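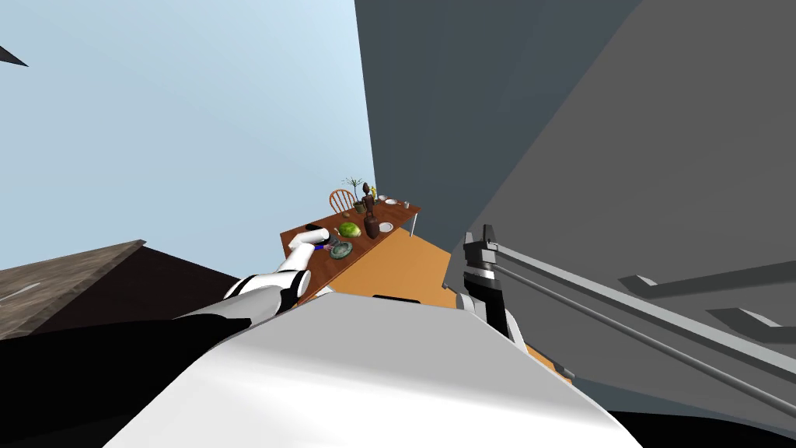

Hand check missed stops in the Clanotero table scenes

The hand check in Clanotero, our simulated two-arm setup, failed to call a stop in 19 of the 338 table runs made in July at the Flondarbridge office. No real arm was moving in any of them. The same check is due to go onto the bench arms at Buchanan, and that move is on hold until the fix has been through a full set of runs.

The check is simple on paper. When the hand model is inside the space between the two gripper fingers, the Brukum controller is supposed to refuse any close command and drop the arm to hold. It should do this whether the gripper is wide open or nearly shut. In the 19 bad runs the controller accepted the close command and logged the space as clear.

The fault came to light on a Tuesday, during a review of runs with the green and white bowl on the dining table. Someone reading the log next to the wrist view saw that the two did not agree. The log said "clear" and the hand was between the fingers.

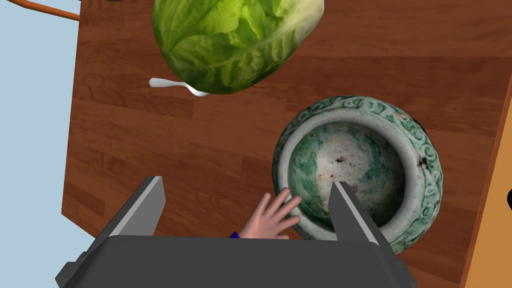 Wrist view in Clanotero: the hand is between the open fingers, with the right finger over the front of the bowl.

The cause was in how the check decides which objects to ignore. A gripper that is about to pick something up has to be allowed to close on it, so the controller keeps a short list of things it may touch. An object goes on the list when a finger tip comes within the pickup distance. In build 701 the list was changed to work on groups of objects, to save time in crowded scenes. Anything resting against a listed object was put in the same group.

With the fingertips of the hand model close enough to the rim, the hand was grouped with the bowl. Once the bowl was on the list, so was the hand. The check then did what it was told and left the hand out.

This explains why most runs passed. If the hand was in open space, or over bare tabletop, it stayed in its own group and the stop worked. The older test scenes all placed it that way. The lettuce and the plates had been on the table for months without showing the fault, as none of the test paths brought the hand up against them while a pickup was starting.

The wrist view was also of less help than we had assumed. The overlay draws a red outline when a stop is called and draws nothing when the space is clear, so a missed stop looks the same as a quiet run. Reviewers had been going by the outline.
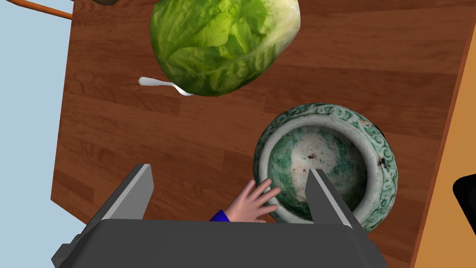

Another wrist view of the same table. The fingertips are at or very near the left edge of the rim.

What has changed:

Hand models can no longer be grouped with any other object, and they can't be put on the touch list by hand either.

The controller runs the hand check a second time just before the fingers close. Both results go in the log, and if the 2 disagree the arm holds.

The overlay now shows a plain "clear" mark in the corner, so an empty view no longer stands for a result.

Clanotero has a new group of test scenes with the hand placed against the bowl, the lettuce and the plates.

The 19 runs were repeated with the first two changes in place and the controller called a stop in all of them. The full set of 338 is being run again now. It takes longer than before because of the second check, and we don't have a good figure yet for the added delay on the bench arms.

If you have copied the table scene into your own project, check which build you are on. Builds before 701 are not affected. If you are on 701, turn object grouping off in the Brukum settings page and restart the controller, as the setting is only read at startup. Saved logs from that build should not be used as evidence that the hand check passed.

The Buchanan bench arms stay on the old check, with the bench gate closed during motion, until further notice.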